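Print this page | E-mail this page

Guides > Nimura two-handed helper > Section 7: Laundry and soft items

SECTION 7: PICKING UP CLOTHES AND OTHER SOFT THINGS

Welcome to the part of the guide that most households turn to first, and the part where we ask for the most patience. Laundry is a chore that people do half asleep, and so they quite reasonably expect a machine to manage it. Your Nimura can pick up a dropped jumper on a good day. It can't yet sort a full hamper, and it will not fold a fitted sheet to anyone's satisfaction (including ours at Wama, and we have tried a great many sheets).

Before you begin

1. Choose a patch of floor with nothing else on it. Low carpet is a good place to learn. Shag rugs are not supported in this version.

2. Turn on the room lights. Dark fabric is harder for the wrist cameras to judge than light fabric, so if you have a pale tea towel handy, start with that and work up to the black tracksuit pants.

3. Check pockets, and take out keys, coins and tissues. The helper has no way of knowing they're in there.

4. Open the Chores menu, choose Soft Items, then One at a Time. Please leave Whole Basket alone until you have finished this section.

Teaching the first pick-up

5. Lay one garment down and step back two paces.

6. Press Start. Both arms will lower, fingers down, and stop a little short of the floor. The pause is normal and can last up to 8 seconds, which feels like a very long time when you're standing there with a cup of tea.
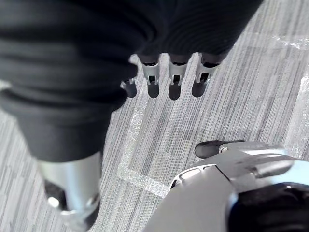

7. Let the helper make its own attempt, even if you can see that it's about to pinch the wrong bit. Each attempt is stored, and the garment memory holds 300 of them before the oldest is dropped.

8. If the fabric slides over the knuckles or bunches up around a hand, press Hold. Wait for the chime, then lift the cloth away from the top, working toward the fingertips. Don't tug it sideways - the finger joints are strong in one direction and rather delicate in the other.

9. Press Resume, or choose Home Position if you've both had enough for one day.

CAUTION: Never reach between the two hands while the status light is green. Keep children, pets and dangling scarves well back.

CAUTION: Loose knits can catch on the finger joints. If a thread is caught, switch off at the main switch and snip it. Do not pull.

Note: Code 123 on the display means the helper has lost sight of one of its own hands, usually under cloth. Clear the fabric as in step 8 and the code will go away by itself.

What to expect

Our tester Hamdia Ambaye spent most of August on socks alone, and her advice is to think of the helper as a willing new flatmate who has never seen a cardigan. Towels come along fastest. Heavy, stretchy things are slow, and we'd still do those by hand if you have somewhere to be. Improvements are on the way with the Irkow update, and owners of the older Bermúdez wrist unit will need to fit the adapter described in Section 8 before installing it.

Section last revised 4/23/22

Print this page | E-mail this page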